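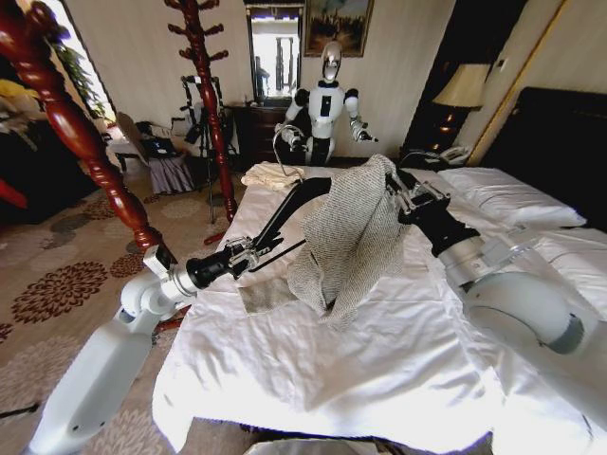
Photo: Kusora

The Gray One

By Lợi Cù

Room 132 of the Henriques had the best bed I had ever put a suitcase next to, and I told the man at the desk so before I'd even taken my coat off. I called down on purpose! There was a white telephone on the nightstand, with a cord, a real one, and I wasn't going to spend two nights in Rindgate without picking it up.

"It's a wonderful bed," I said.

"Thank you," he said. "Is there anything wrong with it?"

"Nothing at all."

He waited a while in case there was more, and then he wished me a good evening.

I had come for my grandfather's birthday lunch, and I had brought the gray one. Everybody in my family calls it that. It has been a sweater and a vest and, for one bad winter, a sweater again, because my grandmother could never leave a piece of knitting alone if she thought it might be happier as something else. She bought the wool in Gronditz when she was twenty-three, off a cart, from a woman who swore it would outlast the pair of them. It's speckled, like a pebble you pick up wet and are still pleased with once it dries. I love it more than anything I own, and I didn't own it yet. I was only the person who had it that year.

So the job was to get it out of the suitcase, lay it on that big white bed, and make it look like something a man of his age could be handed across a table without anyone saying "oh dear."

I shook it out. Well, it had been under my shoes since the train, and it looked it. One side hung lower than the other. I pulled it straight and the other side hung lower. I put it on a hanger and it slid off with a sigh, I swear it sighed, and lay on the sheet with its shoulders up around where its ears would be.

Then I did what I should have done to begin with and knocked on the door across the hall, where my cousin's husband was ironing a shirt on a towel on a desk.

"Omar," I said, "you worked in a shop."

"I sold lamps," said Omar Hamdan. But he came!

He is a big man and he handles cloth as if it might wake up. He took it by the shoulder in one hand and by the bottom of the front in the other and lifted, and let it hang crooked across the bed, and looked.

"You keep trying to make it even," he said. "It isn't even. She made this side longer."

"Why would she do that?"

"How does he stand?"

And I saw him at once, my grandfather at the bus stop, at the stove, in every wedding photograph, with his left shoulder dropped from all those years of carrying the toolbox. I sat down on the carpet. I was so happy I could hardly stand it.
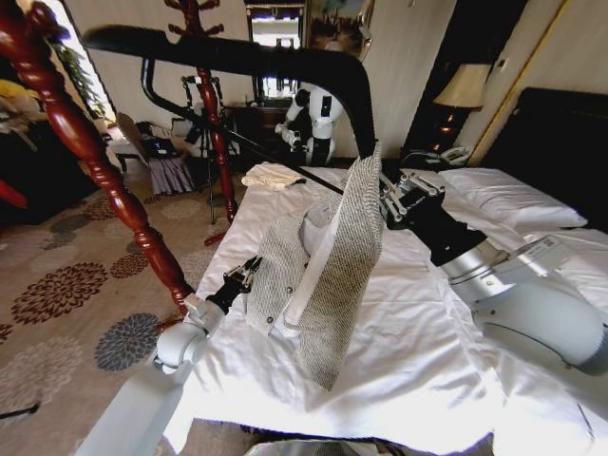
What Was in the Lining

We turned it over after that, because Omar wanted to see how she'd done the seams, and you cannot stop a man who has discovered seams. He talked me through them. He said "look at that" at least five times and he was right every time.

Down near the hem, on the inside, there was a line of stitching in a different thread. It was tiny. I'd had the thing since June and never noticed it. Omar tilted the lampshade so the light fell on it, and we bent down until our heads bumped.

It was a number. 2,956.

"Price?" said Omar.

"It wasn't that expensive. It came off a cart."

"Stitches?"

We looked at the gray one, and there were obviously a great many more stitches than that, and we both laughed out loud. I wanted to call the desk and ask the man what he thought. Omar said to leave the poor man be. Then he said it might be a locker, or a lottery ticket, or a soldier's number, and I said it might be a date written by someone who didn't believe in dates, and we went on like that until his wife came over to ask whether he was ever going to finish the shirt.

She looked at the stitching and said, "That's days."

"What's days?"

"From when they met to when she finished it. She told me once. She said she'd let him go cold for eight years and she wanted it in writing." And she took Omar away by the sleeve.
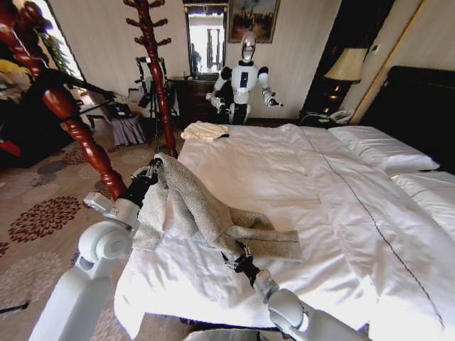
My grandmother was never a patient woman, and I want that understood, because people hear eight years and start picturing a saint at a window. She swore at her needles. She threw a ball of that very wool at a goat. But she could put a thing down and come back to it, and I thought about that for a long time while I sat up with the lamp on and the gray one spread out in front of me. The room had gone quiet by then. I looked at the little cream-colored cloth folded at the foot of the bed, as tidy as you please, and at the painting on the far wall with its dark land and its pale sky, and I thought, I'm not going to fold it like that. She'd have hated it. She'd have said it looked arrested.

So I let it bunch where it wanted to bunch. In the morning I carried it down over my arm, long side out, past the man at the desk, who asked if everything had been all right with the bed.

"Glorious," I said.

At lunch my grandfather put it on over his good shirt before anybody had sung anything. It hung perfectly straight. He felt along the hem with his thumb, on the inside, found the place without looking, and asked for the bread.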